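Setting Out a Shared Workroom Floor

Before moving any furniture, measure the clear floor area and mark the door swings in pencil. Door swings take priority over everything else on the plan. Draw it at 1:100 on grid paper and label the hinge side of each door.

Position the tables next. Keep the long edge parallel to the main aisle and leave 300 mm between the back of a table and the wall so that power leads can be reached without shifting it.

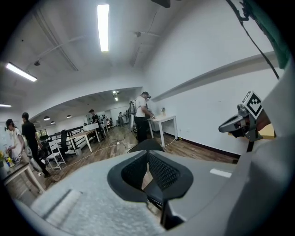

Aisle width is set by the widest item that has to pass. At the Potley workroom this was a supply trolley, and Lowri Edwards added clearance on both sides before fixing the lines. Mark the aisle edges with low-tack tape. Test the tape on a hidden section of floor first, as some finishes will lift or discolour.

Run power along the walls where possible. If a lead must cross an aisle, use a rated cable cover and fix both ends. Do not run leads under mats.

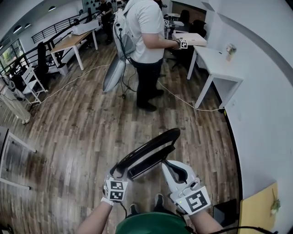

Standing work on a plank floor, with a desk at the side.

Check the layout with people in it at normal working numbers. Adjust the table positions, then the tape, then the plan, in that order. Write the revision month (September, for the current Potley plan) in the bottom corner and remove older copies from the wall. Recheck the tape after 13 weeks and replace any length that has curled.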